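The Small Arm and the Long Invoice
What a desktop robot costs once it has stopped being cheap

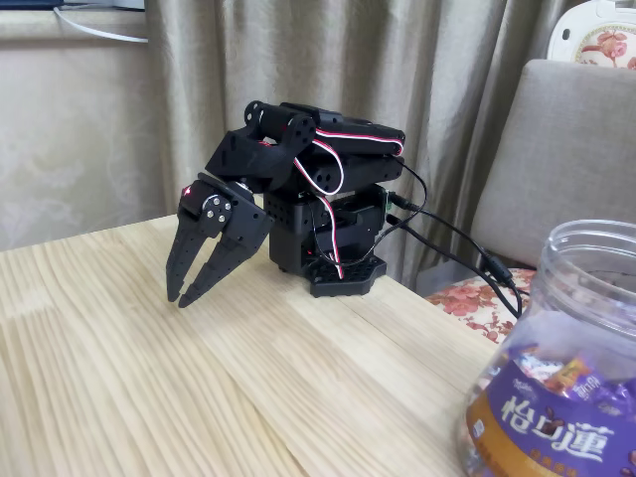 The first number anyone hears about a small robot arm is the nice one. At Zendham, a packaging firm with a workshop the size of a tennis court, that number was $237, the price of a desktop kit from Jarkon, screws included. It went through on a company card without so much as a raised eyebrow. By the time the arm had picked up its first sample box, the project had spent $1,474, and the eyebrows had caught up.

None of the extra was foolish. There was a second kit, bought for parts after a gear went. There were spare servos, a better power supply, clamps, a camera, and a set of cables long enough to reach an outlet that wasn't already running the coffee maker. There was also shipping, which arrived as a separate line and, on one occasion, before the goods.

Small arms run on little motors strung together with thin wires, and both should be treated as groceries. They get used up. Iltau, which sells training courses to shops like Zendham's, tells its customers to set aside the price of the kit again for the first year's repairs. Customers nod, write this down and then spend it on a nicer camera.

The grown-up option was a bench unit from Katayama, with a service contract and a manual that had been proofread. Zendham got a quote, admired it and put it in a drawer. The plan had been to learn something cheaply, and a quote with a comma in it for the mounting hardware alone felt like an odd way to begin.

What the budget left out altogether was labor. Bolting the thing together took 2 evenings. Teaching it to let go of a box took most of January – grabbing was never the problem. If those hours had been billed to a client, the cheap robot would have been the most expensive object in the building, forklift included.

Next year's request is in. It asks for up to $800, has a line marked "spares" and another marked "more spares," and leaves the coffee maker's outlet alone. Finance has sent it back once already, wanting to know the difference between the two lines.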